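Home Articles Issues Authors Search Next section

4. Evaluation of the Skonis gripper kit

4.1 Scope of the assessment

The Skonis kit is sold as a complete end-effector package for light robot arms. It comprises a two-finger gripper, a mounting plate, a wrist camera and a licence for the Stinar control software. The supplier, Haritari, markets it to small laboratories and training centres that wish to work with household objects and have no workshop of their own. The assessment reported in this section was carried out in July at the Siriwan test room, using a kit bought at the ordinary price. Haritari had no part in the design of the trials and did not see the results before submission.

Three questions were put. The first concerned the time needed to fit the kit and bring it into service. The second concerned the use of the wrist camera during the approach to an object. The third concerned the behaviour of the fingers on smooth, rounded surfaces, on which the supplier's printed guidance is brief.

4.2 Fitting and set-up

Two operators, neither of whom had used the kit before, fitted it separately by following the printed manual. The first completed the work in 58 minutes, including the camera check. The second took longer, owing to a fault in the order of the instructions: the manual asks for the camera cable to be secured before the mounting plate is tightened, and the cable must then be freed again. We have reported this to the supplier. The software was installed without difficulty on both occasions.

4.3 Approach trials

Household appliances were placed on a wooden table and approached from above under manual control. Each appliance was presented in 6 positions, and 30 approaches were made in each position. The operator worked from the wrist view alone and was asked to halt the arm with the fingers open before any contact was made. Other equipment in the room was left where it stood, so that the background would be close to that of a working laboratory.

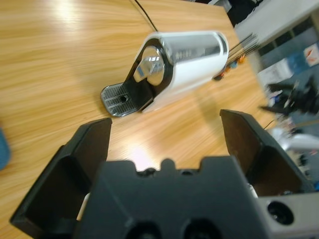 Figure 4. Wrist-camera view of the open gripper and a white espresso machine on the wooden tabletop.

The espresso machine proved the most demanding of the appliances. Its body is rounded and its upper surface glossy, and the bright highlights visible in Figure 4 moved across the casing as the arm advanced. Operators reported that they judged distance more readily from the ribbed grate of the drip tray, whose parallel slats gave a steady reference. The position of the fingers in the view was considered helpful on the whole, although the gripper takes up much of the lower part of the picture and may hide a small object at close range. Blurring was also noted towards the edges of some recordings.

4.4 Grasping and wear

Grasping was assessed separately, with the appliances unplugged. Flat-sided objects were held securely at the default force setting. Rounded casings called for a lower closing speed, which must be set by hand in Stinar and is lost when the software is restarted. After 3,000 closing cycles the fingers were removed and inspected by Obinna Sani and Siebe Visser, working independently. Both recorded light marking at the tips and no cracks.

4.5 Findings

The kit is suitable for teaching and for early-stage research with common domestic objects. We recommend that Haritari revise the fitting instructions, allow the closing speed to be saved between sessions, and offer a second camera position further from the fingers. The present results apply to a single kit and should not be taken as a measure of variation in manufacture. A comparison with a second unit is being prepared by Rosine Carré and Deming Ye.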